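Review: the Druketti portable drawer organizer, after one summer of beads, buttons and bad habits

I make jewelry at home, mostly earrings, and sell it at two markets and through a little shop page called Ornatness. If you do anything with small parts you already know the problem. It starts with one cookie tin. Then there are three cookie tins, and a muffin pan, and a row of baby food jars your sister saved for you, and one evening you are on your knees under the table with a flashlight looking for a clasp.

I bought the Druketti in July, at the full price of 30 dollars, with my own money. The same shop carried the Illow for less and the Polat for a good deal more, and I went back and forth between the three of them for longer than I care to admit. The Illow is really a flat tray with a lid, the sort of thing that is lovely until you knock it off a chair. The Polat is a beautiful object, and if I had a workshop with a door that closed I might have bought it, but it's made to hang on a wall and I wanted something I could carry to the kitchen, to the market and back again.

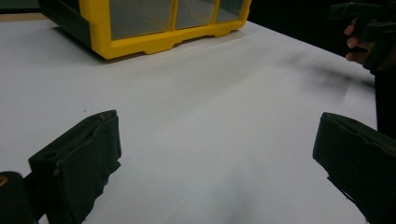
So, drawers. I had always been a tray person, because with a tray everything is right in front of you and your hand just goes there. The trouble is that a tray only works if you put the lid back, and I don't put the lid back. My mother didn't either – her sewing box stood open through my entire childhood and the cat slept on the bobbins. Drawers suit people like us. You can leave one hanging open all afternoon and the other ones are still shut, and the damage is limited to whatever was in that one.

It took me a whole evening to move in. I put on the radio, tipped everything out on old towels and sorted first by metal and then by what it does: ear wires, jump rings, head pins, crimps, the tiny rubber backs that get into the carpet. I threw away a lot. Tarnished things, single things, a bag of plastic pearls that had gone yellow. If you take only one piece of advice from me, do the throwing away before you decide what goes where, or you will give a good drawer to something you don't even like.

Now for labels. I tried paper ones first and they curled within 2 weeks, which I blame on the humidity in my house more than on anything Druketti did. Then I tried a paint pen and regretted it. What I've settled on is a single sample of whatever is inside, taped to the outside with clear tape, an idea I got from Mattes Mühlbauer, who repairs accordions and has more small parts than anyone I have ever met. It looks a bit homely but it works in bad light and it works for my husband, who does not know a crimp from a head pin.

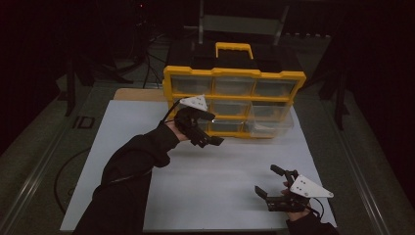

Carrying it around is where I've grown fondest of it. I take it from the back room to the kitchen nearly every day, since the kitchen has the morning light, and on market days it rides on the floor behind the passenger seat. The yellow handle stands up in the middle of the top and has a bit of a wave on its underside, and I find that kinder to my fingers than the thin wire bail on my old toolbox. I do still carry it with my other hand flat against the front, out of nerves. So far nothing has spilled, though I drive like somebody with a cake in the car.

Some complaints, to be fair. The drawers come all the way out if you pull with any enthusiasm, and I have sent one flying, full of 2-millimeter silver beads, at 10 at night. I would gladly have paid more for a little stop at the back. The corners inside are square, so the last few seed beads hide in them and you have to chase them out with a damp fingertip. And the color! I had hoped for a soft gray or a green, something that would sit quietly on a shelf. I've gotten used to it, and at the market it does mean I can spot my table from the coffee line, but I wouldn't call it pretty.

Customer service was pleasant. One of my drawers arrived with a crack, and I wrote to them expecting to wait forever. The replacement came after 13 days, in far too large a box, with a handwritten note.

Would I buy it again? Yes, I would, and I'm tempted by a second one for my embroidery thread, although my husband has asked me to finish with the cookie tins first. If you stay in one place and have a free wall, look at the Polat. If your collection still fits in one tin, keep the tin a while longer. For those of us who work at whatever table happens to be clear, the Druketti has been good company.

Four stars out of five, and the missing star is for those beads.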